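ロボットハンド・アーム総合 過去ログ
投稿日:2021年2月5日 スレッド作成:yubi_hinge

件名:多指ハンドと二指グリッパ、薄物はどちらでやるか

1 yubi_hinge
手首カメラ付きの双腕機で、多指ハンドを評価しています。比較相手はIrnexの平行二指グリッパです。対象物はカード、薄いケーブル、小型の樹脂ケースなど、机の上によくあるものに絞っています。
1月から続けていて、試行は合計840回になりました。そのうち成功が764回です。失敗の大半はカード類で、ケースやケーブルはほとんど落としていません。
成功の定義は「机から持ち上げて、3秒間保持し、指定の位置に置く」です。置く位置のずれは今回は見ていません。
カードを多指でやるか、二指に持ち替えるかで迷っています。似たことをしている方の意見をください。

2 torque77
カードだけなら二指で十分だと思います。爪を薄いものに替えて、机の縁まで滑らせてから挟めば済みます。多指は指の数だけ調整箇所が増えるので、薄物のために使う理由が分かりません。

3 yubi_hinge
>>2
縁まで滑らせる方法は試しました。机の上が空いていれば問題ありません。隣に別の物が置いてあると滑らせる経路が取れず、そこで止まります。
多指のほうは、親指でカードの角を押さえて、残りの指を下に入れるやり方です。経路は短くて済みますが、指先が滑ると角が跳ねます。

4 nezumi_kan
指先の材質は何ですか。標準の黒い樹脂のままだと、光沢のあるカードはかなり滑るはずです。うちはPlerndaleの指サックを被せてから数字が変わりました。

5 yubi_hinge
>>4
標準のままの指と、テープを巻いた指の両方を試しています。サックはまだです。厚みが増えると机との隙間に入らなくなりそうで、後回しにしていました。

6 nezumi_kan
>>5
厚みは確かに増えます。ただ、隙間に入れる側の指はそのままにして、親指だけに被せれば影響は小さいです。全部の指に被せる必要はありません。

7 torque77
テープは勧めません。最初の数十回は良くても、端がめくれてから挙動が変わります。比較試験で途中から条件が変わるのは困ります。巻き直しの記録は取っていますか。

8 yubi_hinge
>>7
70回ごとに巻き直して、ログに印を付けています。めくれが見えたらその時点で打ち切って、次の回から新しいテープにしています。

9 kawara_ctl
横から失礼します。制御側の話ですが、カードで失敗するときの電流値は見ましたか。うちではRuppertのコントローラを使っていて、親指の押し付けが強すぎるときに滑ることが多かったです。弱いからではなく、押しすぎてカードがしなり、そこから外れます。

10 yubi_hinge
>>9
電流は記録していますが、失敗の種類ごとには分けていませんでした。押しすぎは考えていませんでした。見直します。

11 torque77
>>9
それは位置制御のままだからでは。力制御に切り替えれば、材質の話もテープの話もほぼ消えると思います。

12 kawara_ctl
>>11
消えはしません。力制御にしても摩擦が足りなければ滑ります。うちで切り替えたときも、減ったのは押しすぎの分だけで、材質による失敗は残りました。順番としては先に制御、次に指先だと思います。

13 nezumi_kan
>>12
私は逆の順番を勧めます。指先の交換は半日で済みますが、力制御の調整は一週間では終わりません。先に安いほうを片付けたほうがいいです。

14 kawara_ctl
>>13
指先を替えると力の目標値も変わるので、後から制御を触ると二度手間になることもあります。急ぎなら指先から、で異論はありません。

15 mado_giwa
カメラのほうはどうですか。手首カメラだと、自分の指が対象物を隠してしまう時間が長いです。うちはWostiseckの小型カメラを手首の内側と外側で付け替えて比べましたが、薄物では外側が少し良かったです。内側は接近の途中まではよく見えるのに、つかむ直前に親指しか映らなくなります。

16 yubi_hinge
>>15
親指で隠れる問題はこちらでも出ています。カードの角が親指の下に入ると、あとは残りの角から推定するしかありません。
それと露出です。窓側の明るい面が入ると白く飛んで、縁が取れなくなります。固定露出にすると今度は床側が暗くなります。

17 mado_giwa
>>16
自動露出のまま測光範囲だけ手先の周辺に限定する設定はありませんか。それで飛びはだいぶ減りました。机の木目が明るい色だと効果は小さいです。

18 torque77
頭部カメラを主にして、手首は補助にしたほうがいいと思います。手首の映像に頼ると、指を替えるたびに見え方が変わって学習し直しになります。

19 mado_giwa
>>18
頭部からだと、カードの厚み方向がまったく見えません。机に密着しているのか浮いているのかは、手首でないと分からないです。主と補助を固定せず、距離で切り替えるのが現実的だと思います。

20 yubi_hinge
>>18 >>19
切り替えはまだ実装していません。今は手首だけです。
手首カメラの画像を2枚貼ります。
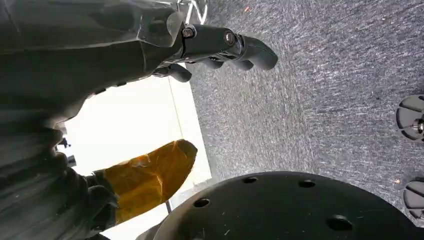

どちらも同じ場所での作業です。
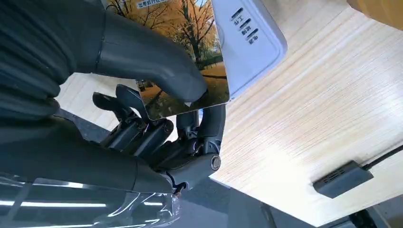
21 hirune_arm
質問です。評価の試行回数は、対象物一つにつき何回あれば足りますか。これから二指と多指の比較を始めるところで、回数の決め方が分かりません。

22 kawara_ctl
>>21
二つのハンドの差をどこまで細かく見たいかで決まります。成功率で10ポイント以上の差があるかどうかを見たいなら、条件ごとに数百回は欲しいです。数十回では、その程度の差は偶然と区別できないことがあります。最初に77回ほど回して大まかな成功率を出し、その値から必要な回数を計算し直すのが無駄の少ないやり方です。ハンドを替える順番は交互にして、対象物の初期位置は両方で揃えてください。

23 hirune_arm
>>22
ありがとうございます。交互にするのは考えていませんでした。交換に時間がかかるので、何回ごとに替えるかも含めて計画を作ります。

24 torque77
交換のたびに手先の原点を取り直すのを忘れないように。薄物だと、わずかなずれがそのまま失敗になります。

25 yubi_hinge
親指だけサックを被せる案から始めます。電流値の分類はその間に進めます。二指への持ち替えは、サックの結果が出てから判断します。
torque77さんの言う縁まで滑らせる方法も、机に余裕がある配置では残すつもりです。

26 nezumi_kan
サックは一番小さいサイズでも根元が余ることがあります。余った分は折り返さずに切ってください。折り返すと関節に噛みます。

お問い合わせ | 利用規約 | © 2021 ロボットハンド・アーム総合 | ページの先頭へ戻る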